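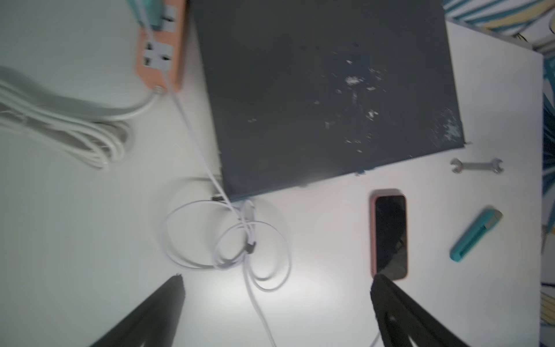
Wrist camera of Clirkance, both fingers open over the table.

Print this thread | E-mail this thread

Clirkance: flat things, round things, and cables

Rosalba Zanetti
I continue here from my old thread, which became too long. The arm is now on its rail in our shared workshop in Flestden and the wrist camera works well. The task is still the same: pick up small things from the white table and put them into the right box. The big network switch stays where it is. The arm can carry 900 grams on paper and I don't want to test this.

Since January I use the new black fingers. The old ones closed on the corners of things and pushed them away. The new ones are better with handles. The utility knife was my biggest problem, because the handle has a strip with ribs on the side and the old fingers jumped from one rib to the next. Now I close to 592 on the servo scale, wait a moment, and then close a little more. The blade is always in before I start, please do the same. 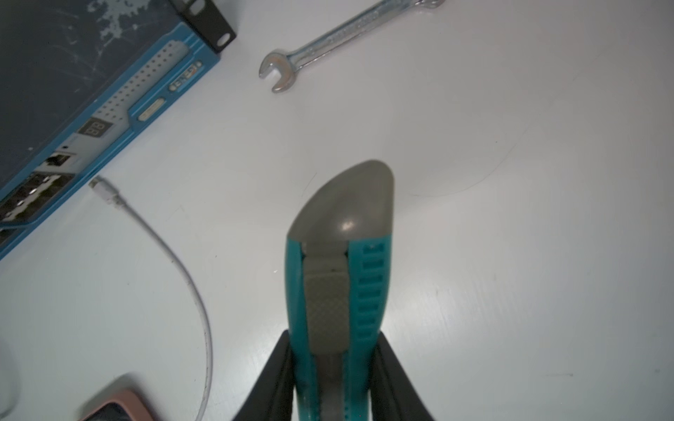
Teguh Nair: closing in two steps only hides the problem. If your fingers need a second squeeze, then the pads are too hard. Put softer pads on and close one time. I had the same with my Costa gripper and I lost a whole winter with servo values.

Rosalba Zanetti
I tried soft pads. They are good for the knife and bad for the wrench, because the wrench sinks into the pad and comes out turned. Then it does not fit in the box. Maybe my pads were too thick, I can't exclude it.

benchrat
What thickness? I'm on Teguh's side for smooth plastic, but for steel tools I would keep the hard ones.

Rosalba Zanetti
6 mm, from an old mouse mat. Yes, I know.

The phone is another story. It lies flat, and the screen is like a mirror, so the camera finds the reflection of the lamp and thinks this is a small object. I moved the threshold many times. What helped more was to look for the pink border of the case and to ignore everything inside it.
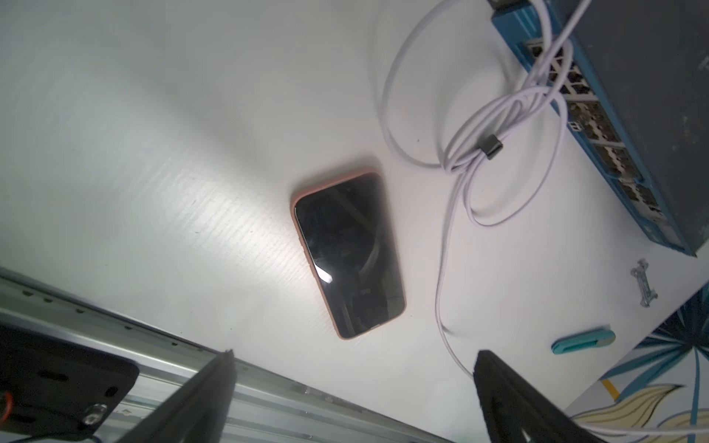 After this change I made 27 runs and the arm chose the phone correctly in all of them. To choose is not to lift, of course. For lifting I come from the long side, with the fingers low, and I go slower in the last part. It still scratches the table sometimes.

Teguh Nair
And what happens when somebody puts down a phone with a black case? You have trained it for one phone. I would take out the glare before it comes to the camera. Turn the lamp, or put paper in front of it.

Rosalba Zanetti
The lamp belongs to everybody in the room, so I can't turn it as I like - but paper is possible. I will try it.

plasness_user
Have you tried cables yet? My Plasness board gives up completely when there is a loop on the table. It can't decide where the cable begins.

Rosalba Zanetti
I don't let it decide. A coil has no good center, and if you grip in the middle you pull everything with you. So I search for the plug, because the plug is stiff and has straight sides, and the cable can follow behind.

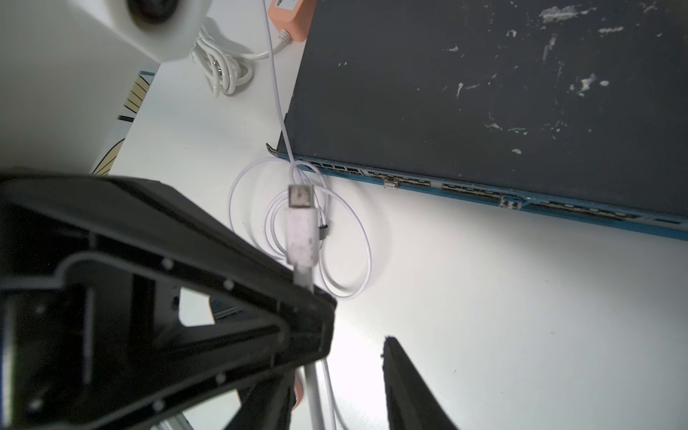 The cable tie should stay on the bundle, otherwise the loops open during the lift and catch on the other finger. I also lift straight up first and only then move to the side. If the cable goes under something, the motor current rises and I stop there. I have no clever solution for that.

benchrat
Stopping is fine. Mine pulled a full mug off the desk.

Teguh Nair
For cables I agree with you, plug first. For the pads I don't. Try 2 mm silicone before you write it off, and please post the servo values for both.

Rosalba Zanetti
OK, I order silicone. The values come when I have them.

Print this thread | E-mail this thread

Recent threads
Servo hums when the arm is parked
Costa gripper: where to buy spare screws
Wrist camera cable breaks at the same place
Plasness board loses its settings after power off
Which box material for dropped tools?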